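How to run a robot demo for visitors (without losing your voice or your nerve)

I've now done eight of these open days at our place in Bornunham, and the first one was a shambles. I'd planned a forty-slide talk, the robot sat switched off for most of it, and a lovely group from Rornholm went home having mainly seen my laptop. So if you've been handed the job of showing people round, this is how I'd go about it now.

Pick one small job

Don't try to show everything! Choose one thing your robot does at a desk or table and build the visit round it. Ours is putting things in a basket. It sounds dull, I know, but people get it straight away, and children start shouting advice within seconds.

Use things everybody knows. Fruit, bowls, tape, a basket from the kitchen. We once used machine parts from the Herkitz project and I spent the whole session explaining what they were.

Set up the night before

Put the desk where you want it and leave it there. If you use a standing desk, write the height down somewhere, because someone will press the button (it was me, twice). Then run the job from start to finish a few times with nobody watching. Check where the cables go when the robot moves, and decide now which side your visitors will stand on. I like them on the side away from the cables, a good two paces back from the arm.

Write marks on the floor if it helps you get the robot back to the same spot. Ours wash off with a bit of scrubbing.

On the day

Keep groups to 20 at most. Any more and the back row can't see the hand, and the hand is what they came for. Say hello, say where the stop button is and who is holding it, and then get going. I talk while the robot works and save the longer bits for afterwards.

Let it start with the basket empty and the things laid out next to it, so people can guess what's coming. I ask them which one it'll go for. On our desk that's a roll of yellow tape, a little orange bowl and something small, round and red, with the wicker basket towards the back.
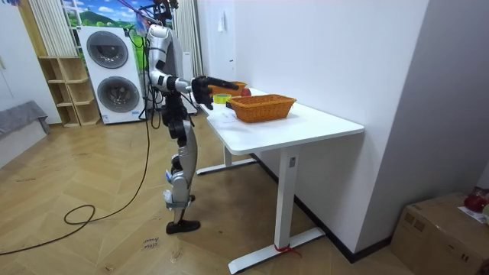

When it goes wrong

It will drop something. Stop the arm, put the thing back yourself once it's stopped, and start again. Visitors don't mind in the least, and a dropped bowl gets better questions than a perfect run ever did. If it fails three times in a row, swap to something easier and carry on chatting.

Questions afterwards

Leave more time than you think. The usual ones are what it costs, whether it gets tired and whether it can do the ironing. Have a proper answer ready for the first!

Our next open day is in May, and I'm hoping to have the Abera arm out by then as well, if I can find a table for it.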